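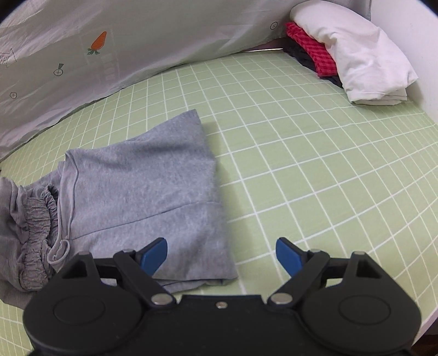
March, notes from the Galteck open day at Stiststead, typed up the same evening. The headline number on their poster was 2948 folds logged since the line was set up, and I spent most of the visit trying to find out what counts as a fold. Answer from the booth: anything the operator marks as done. So a shirt doubled over once goes in the same column as a pair of pants squared up and stacked. The gray piece with the elastic waistband is the kind of item I wanted to hear about, all pucker at one end and smooth at the other, and I got a general reply about "soft goods." The white grid on the green cover would make a decent ruler for corner error. I asked if they measure against it. They don't.

Demo at 11, second one at 2:30. I stayed for both. The first ran on towels only. For the second I asked for something with a waistband and was told the schedule was fixed. Maybe so.

Claims I wrote down, with my own marks:
- 553 items with "no human correction." Correction not defined. Doubtful.
- 22 seconds per item. Clock starts after the cloth is already flat. Flattening is the hard part, so I'd ignore this one.
- Finger pads swap in under a minute. Saw it done, believe it.

Skakura had the next booth and pitched nearly the same thing with a nicer screen. Didn't stay.

Talked to the Buckley people over coffee. They tried a similar setup on scrubs and gave up on drawstrings. More use to me than either booth.

To do: write to Galteck for the raw log, failures included. Ask how many different garments are in the 2948, and whether patterned cloth was kept apart from plain. If they send only the summary sheet, I'd vote against a trial here. Parking stub is in the back pocket of this notebook, still needs to go in with expenses.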